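3.2 Sorting of Office Desktops Before Reuse

The sample came from two municipal drop-off points, Olis and Chmielewska, and held 596 retired desktop computers. Units without a readable service label were left out of the age estimates but kept in the weight totals. Each case was opened on its side and the board checked by eye before any part was logged (Figure 4).
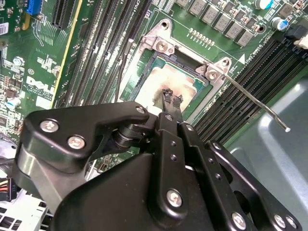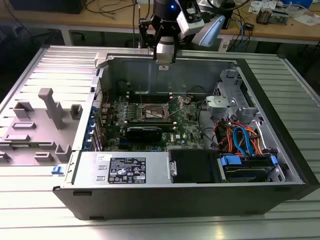
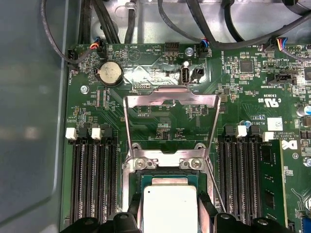 Figure 4. Green desktop motherboards at the sorting stage. First and second: CPU socket without a processor. Third: processor in its socket, load plate raised.

Of the 596 units, 174 were graded as fit for resale after a change of storage drive. The grading sheet follows McIver and Krawczyk, with one change: cosmetic damage to the case no longer lowers the grade by itself. Under the earlier rule, 40 of the resale units would have gone to shredding.

Processor and memory were weighed apart from the board, as the two streams are sold to different buyers. Grevetti takes bare boards by weight, while Zomex pays per working part and returns rejects at the sender's cost. Return fees are entered under transport in Table 5.

Prices were fixed at the March rate for the full period. A change of 10 percent in the board price does not alter the ranking of the reuse routes, though it narrows the gap between resale and part recovery for the oldest units. Storage costs at Chmielewska are treated separately in Section 3.3.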